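Chapter 4
Cables and Cords in the Household

After reading this chapter, the student should be able to:
explain why cords in a home become tangled and worn;
read the markings that are printed on a common power cord;
coil a cord without putting a twist into it;
plan a simple storage system for a household or a small office.

Key words: conductor, jacket, strain relief, bend radius, coil, over-under method

4.1 Introduction

In the previous chapter we studied small appliances and their care. We said very little about the part which connects the appliance to the wall. This is common in books on home management, and I think it is a mistake. A good kettle can serve a family for many years, but its cord may fail much earlier if it is pulled, pinched or wound too tightly.

The subject was once a small one. A family had a lamp, a radio and an iron, and each of them had a cord which never left it. Today most cords are separate objects. They have a plug at both ends, they travel from room to room, and they stay in the house after the device they came with has been thrown away. A drawer full of such cords is found in nearly every home.

A survey of tenants in the town of Pundmont asked people to empty these drawers and to record what was inside. The survey covered 80 households and the final count was 2,569 cords and cables. Many of the owners could not say what a particular cord was for. They kept it all the same, in case it would be needed later. We will return to the Pundmont survey in Section 4.5, where the reader will find the complete table.

4.2 Why cords tangle

A cord is long, flexible and has two free ends. When such an object is moved inside a closed space, the ends pass over and under the middle part, and loops are formed. Each loop can catch the next one. The longer the cord and the softer its jacket, the more easily this happens. Short and stiff cords tangle much less, and for this reason a short cord is often the better choice for a desk.

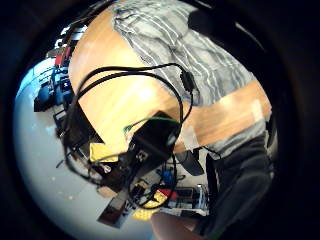 Twist is the second cause. Many people wind a cord around the hand and the elbow, always in the same direction. Every turn adds a small twist, and the twist stays in the cord when it is opened again. The cord then lies on the floor in curls and does not want to become straight. If the same habit continues for a long time, the thin wires inside can move out of their place and break, while the outside still looks healthy.

The third cause is storage itself. Cords that are kept loose in one box will be pulled out one at a time, and each pull tightens the knots of the others.

4.3 Parts of a cord

Before we go to the methods, the student must know the names of the parts. The conductor is the metal which carries the current, and in household cords it is normally made from many fine copper wires. Around each conductor there is insulation, and around everything there is the jacket. Where the cord enters the plug, we find a short flexible sleeve – this is the strain relief. It is the place to examine first, as most damage begins there.

Never pull a plug out by its cord. Hold the body of the plug and pull it straight. If the jacket is cut, or if the plug becomes hot in use, the cord should be taken out of service and replaced. Tape is not a repair.

4.4 Before you continue

Choose one drawer or box in your own home and take out all the cords. Put them in two groups, the ones you can name and the ones you cannot. Write the length and the type of plug for each cord in the first group, and keep this list near you. It will be used in Exercise 12, where we compare the hanging system of the Weltwood library with the labeled boxes used at the Kennedy workshop.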